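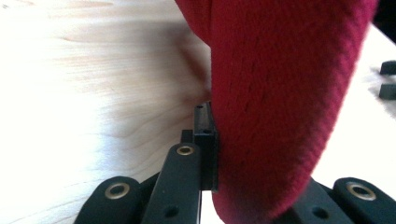 Page last edited: September, 4:50 pm

Home Browse Ask Topics Members Log in

Taking a group of kids to the Skusora open day — what should we see first?

Saimi Miettinen

Hi all! I'm taking my after-school club to the robotics open day at Skusora (the building behind the Peltness bus station, up the ramp). I went to the preview evening by myself and came home so excited that I signed us up before I'd thought any of it through. So now I need help from people who have been with children.

What I saw: a long room with work tables, and at each one somebody was handling things with a gripper you hold in your hand. I had expected big arms behind glass. They let me try one! It's black, with two jaws and a bunch of linkages, and there are little brass eyelets at the ends of the linkages that I couldn't stop looking at. I spent ages picking up a soft red thing and putting it down again. The fabric bulges out next to the jaw when you squeeze and I kept going too hard. The woman at my table was very patient with me.

My questions are mostly practical. The youngest in the club is five and I don't know if her hands are big enough for the grip. Is there a best time to show up? Does the demo with the robot arm need a separate ticket, or do you just wander in? And has anyone got a good way of explaining to kids WHY you would record a person picking up a stuffed thing over and over? I understood it on the night and then made a total mess of it when I told my sister.

Also, is there anywhere to eat a sandwich? We'll be coming on the 439 and will be starving.

Thank you!!

—

kokkonen_k

Oh you are going to have the best time. I've taken my two to this twice now and helped out at the sign-in desk once, so I can answer most of it.

Get there when the doors open. The hand-held tables are first come, first served, and by mid-morning there's a line at every one of them. They cap the room at 50 people, and a club plus parents eats into that fast, so email ahead and tell them how many you're bringing. They were lovely about it with our group and held two tables for us for the first half hour.

The arm demo needs a ticket but it's free. You pick it up at the desk when you sign in. Ask for the early slot. It's the same demo both times, only the early one has more room at the front, and small kids can't see a thing from the back row.

Hand size: my daughter was six the first time and she used both hands on the grip while I steadied the thing from underneath. It worked fine. A five-year-old could do it the same way if a grownup takes some of the weight. Show them where the jaws close before they start — mine put a finger right between them to see what would happen. (Nothing much happened, she got a little pinch and a big fright.)

As for explaining it, what worked with mine was a game. One kid closes their eyes and the other one has to tell them how to pick up a sock. Only words, no touching! "Go left. Open your hand. Now close it. No, not that hard." They get cross within about a minute, and then you say, okay, what if you could just show your hand doing it instead? That's pretty much the job. The camera rides along with the gripper, so the computer gets to see what the jaw sees each time a person does it, and after lots and lots of tries it has something to learn from.

The squashy things are the best ones to start on, in my opinion. A block is either held or it isn't, but with something padded the kids can watch it change shape as they squeeze, and they start slowing down without anybody telling them to. The staff told us they had 883 recordings of soft objects when we were there, and my son wanted to know if his was going to be the 884th. They said yes and he talked about it until bedtime.

Have them look at the linkages too. If you open and close the grip slowly you can follow how the movement travels up to the jaws. Bring paper! Ours drew it afterward and the drawings were great, all elbows.

Sandwiches: not in the work room. There's a bench area under the stairs with a water fountain.

—

drurkurow

its free, just go. parking is awful but you said bus so no problem. arm demo is maybe 20 min, kind of loud at the start when it homes itself, one kid next to me cried

—

Saimi Miettinen

Thank you both, this is so helpful! I've emailed them about the tables. Tried the sock game at club yesterday and it was complete chaos, they loved it. And good to know about the noise — I have one boy who'll want his ear defenders, so I'll pack those and ask for the early slot.

Will the staff mind if the kids bring something of their own to pick up? I've had three requests already and one of them is a hat.

—

kokkonen_k

They let mine try his glove, so a hat should be okay! Ask at the table first. Some of them are in the middle of recording a set and will want to finish it.

Related

Is the Peltness ramp okay for a double stroller?
Simple gripper to build with popsicle sticks and brads
Robot clubs for under eights near Peltness
Does the 439 stop at the back entrance?
What to ask on a robotics lab visit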